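Talk notes: bringing a young squad through a bad run
November
By the club's youth coaching desk
Reading time: 3 minutes
Print this page | E-mail this page

Start without the slides. Say who the talk is for: people coaching under-16s and under-18s at clubs with one pitch and not much money.

Opening. We lost eight league matches in a row last season. Give the number early so they stop guessing. Plusard beat us twice in that run, home and away, and the second was the worst we played all year. We finished above the bottom place by goal difference.

Then the background, quickly. The club has had an under-18 side since 2000. We have 292 registered players over all the age groups. The under-18s train two evenings a week and play on Saturday. Most of them also play for a school.

First point: what I did wrong. After the third defeat I changed the shape from a back four to a back three. I changed it again a fortnight later. The players had two sessions to learn each one. Pause here. Ask who in the room has done the same and wait for hands.

Second point: the dressing room. Two of the older boys argued on the pitch at Aveo over who should have picked up the runner at a corner. It carried on at half-time. I let it go on too long and then I shouted, and the second half was no better. Don't name the boys, even if someone asks. Say what we do now: three minutes of quiet at half-time, water, then one coach talks. Players can speak after that. Any argument from the match waits until training.

Third point: set pieces. We were letting in goals from corners in most matches. We went back to marking zones and kept the same people in the same places for the rest of the season. Show the corner drawing on the flip chart. Near post first, then the six-yard line, then the two who stay up. Leave it up for the questions.

Fourth point: parents. Keep this short, it always runs over. One message after each match, sent on the evening of the game, with the score and the training times. No talk about selection on the touchline.

The win. Jestum at home, 1-0, a scruffy goal from a throw-in. We didn't play much better than in the weeks before. Say so plainly. The corners held up and the back four had played together for a month.

If there is time: the cup tie at Bite, extra time, running out of substitutes. Skip if past the half hour.

Questions. Expect one on playing time and one on how to drop a captain. Repeat each question for the people at the back.
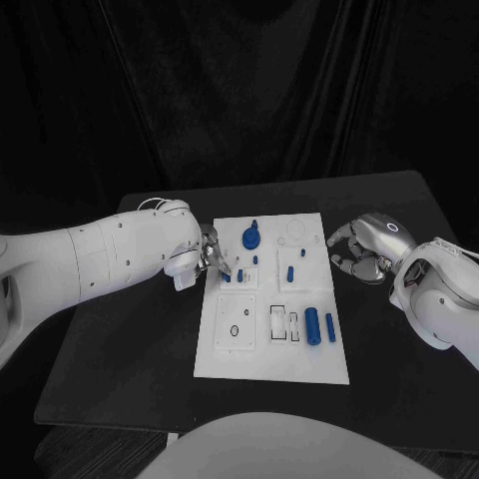

The quiet at half-time would never work with my under-14s, one coach said from the second row, and three minutes was too long for them in the cold anyway. She gives hers one minute, then lets the goalkeeper speak first.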